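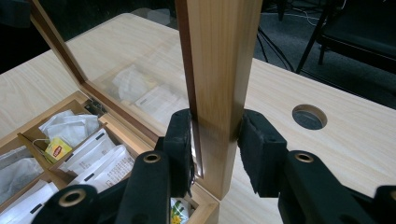 Nhung Khương wrote under my last post that a dummy load is a boring thing to review, and that I should test the antenna tuner first. I understand her point, but I disagree with it. Before I can say anything about a tuner I need a load that I trust, and for two months now I have used the Wisent 100 watt dummy load with the built-in power meter. So the tuner must wait a little more.

The Wisent comes as a kit or ready made. I bought the kit from Hatport, because it was cheaper and because I like to know what is inside of my equipment. The package had the resistor bank, a finned aluminum case in two halves, a small meter board, one SO-239 connector, a bag of screws and a manual of 12 pages. The manual is good in the first half. In the second half somebody was in a hurry, and the drawing for the meter board shows the diode in the opposite direction from the printing on the board. I followed the board and it works. If you follow the drawing, the meter stays at zero and you will look for the mistake a long time.

Soldering took me one evening and a part of the next morning. The resistors are ordinary size with long leads, so also a person with tired eyes can do it. The only difficult joint is the ground from the connector to the case. The case takes all the heat away from a normal iron, and I had to borrow an 80 watt one. The manual does not mention this. I also threw away the thermal paste from the kit, it was already dry in the tube, and used my own.

Now the measurements. At DC the load shows 50.4 ohms on my meter. With the antenna analyzer I got an SWR of 1.05 on 80 meters, 1.08 on 20 meters and 1.2 on 10 meters. On 6 meters it rises to 1.5, and I would not use it there for serious work. Wisent promises "flat to 60 MHz" on the box, and this is too optimistic, at least for my sample. For a person who works only on the HF bands it makes no difference.

I gave it 100 watts of carrier from my old transceiver for one minute. The case became hot, but I could still touch it for a short moment. After three minutes I could not touch it anymore, and I stopped. The manual says five minutes at full power and then a pause of fifteen. I believe the pause, but about the five minutes I have doubts. With speech or slow Morse it gets only warm, even when I talk too much.

The power meter is the part which I like the least. It is a small needle instrument with two ranges, 10 and 100 watts. Against the Hirose wattmeter in our club, mine read six percent too high at 50 watts and almost correct at 100. On the low range it was so wrong under two watts that I do not look at it. There is one trimmer for both ranges, so when you make one better the other becomes worse. I have set it for the high range and wrote a small correction table on a piece of tape on the back.

Divina Galang has the older Otmont load, the one in the oil can, and we compared them on her bench. The Otmont takes full power for ten minutes and has a better SWR on 6 meters. But it weighs more than my power supply, it must always stand upright, and hers has left a ring of oil on every shelf where it ever stood. She still would not change it for mine. I can carry the Wisent in a coat pocket, a big one, and for me this decides it.

A few smaller things. The rubber feet fell off in the first week from the heat, and I replaced them with screw-on ones. The connector has a good firm thread and does not turn when you tighten the plug. The paint smells strongly the first few times that the case becomes hot, so open a window. There is also a BNC socket on the meter board for a scope, with a 40 dB tap. It is not described anywhere in the manual, but I use it more often than the needle. I could see very nicely the hum on my carrier, which came from a tired capacitor in the supply.

Would I buy it again? Yes, the kit, but I would ask Hatport if they have it without the meter board. The load itself is worth the money for anybody who repairs HF radios at home and does not want to disturb the band while doing it. If you need 6 meters or long transmissions, look for a used oil type and put a tray under it.

Nhung, the tuner is already on the bench and I will write about it in September.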